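Ticket 2665 - cold back bedroom and a heating zone that won't listen
Plot 55, Brulliven, Ristulville
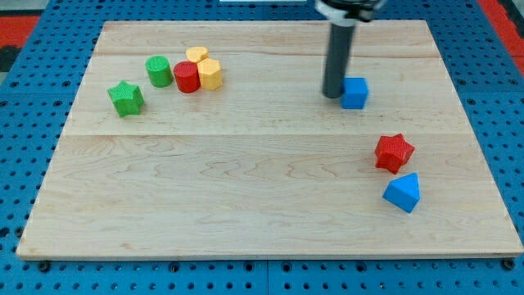
Pale board on the blue pegboard.

Opened by me, the homeowner, in February. I'm keeping this as a running log because the aftercare desk asked me to put everything in one place and stop ringing (fair enough, I do ring a lot).

First entry
We moved into the house before Christmas and we love it, I want to say that first! The kitchen is everything we hoped for and the neighbours are lovely. But the back bedroom is freezing. The rest of upstairs sits at 20 quite happily and that one room won't go past 16, even with the door shut and the thermostat turned right up. The thermostat is the Sinex one that came with the house, the little white one by the door. It says "heating" with the flame symbol, so as far as it's concerned it's doing its job.

What I've tried so far: turned the radiator valve fully open, bled the radiator (a tiny hiss and then water, so not much air in there), and put new batteries in the thermostat. No change on any of it.

Reply from aftercare
Thank you for the details. Please could you check whether the radiator is hot at the top, hot at the bottom or cold all over, and let us know what the boiler pressure reads. Please also confirm which zone the bedroom thermostat is showing in the settings menu.
Raimo Partanen, Rivera aftercare

Second entry, 7 in the evening
Hello Raimo, thanks for coming back so quickly. Radiator is lukewarm at the top and stone cold at the bottom. Both pipes going into it are lukewarm too, one a bit more than the other. Boiler pressure is 1.4, which the booklet says is fine.

The zone thing took me ages because the menu is hidden behind a long press on the middle button and I kept setting the clock instead. Got there in the end - it says Zone 1. I then went and looked at the landing one and that says Zone 1 as well. Is that right? I thought the whole point was that they were separate.

Reply from aftercare
That is very helpful. The landing should be Zone 1 and the back bedroom should be Zone 2. It looks as though both were paired to the same valve at handover. Please could you go into the menu on the bedroom unit, choose "Pair", enter the installer code 1753 and select Zone 2. Then leave it for an hour before you judge it. The lukewarm radiator may also need balancing, but let us do one thing at a time.
Raimo

Third entry
Done that. The first go it said "no reply" and I nearly threw it down the stairs. Then my husband pointed out that I'd switched the wiring centre off at the wall when I was hoovering the airing cupboard, so that was me. Switched it back on, second go, it beeped and went to Zone 2. I heard the valve in the cupboard whirr as well, which I'd never heard it do before.

After an hour the room was at 17 and a half. By bedtime it was 18. So better, definitely better, but the radiator was still cooler along the bottom than the one in our room, and I wouldn't put my mother in there yet.

Reply from aftercare
Glad it paired. I have booked our heating engineer to balance the upstairs radiators, morning slot, and he will check the valve while he is there. You will need to clear access to every radiator and to the airing cupboard. There is no charge, as the house is inside its first two years.
Raimo

Fourth entry
Engineer came just after nine, very nice, took his boots off without being asked. The small valve at the other end of the bedroom radiator (lockshield, he called it) was barely open. He opened that up, then turned the bathroom and landing ones down a touch so they'd stop hogging the hot water. He was here until half ten and had two cups of tea.

The room got to 20 by lunchtime and has stayed there overnight. My mother has been told she can visit!

One last thing, could someone send me a paper copy of the Sinex settings booklet? Ours only has the boiler one in the folder.

Reply from aftercare
Booklet is in the post to you. I will leave the ticket open for 7 days in case the temperature drops again, and then it will close by itself.
Raimo

Status: monitoring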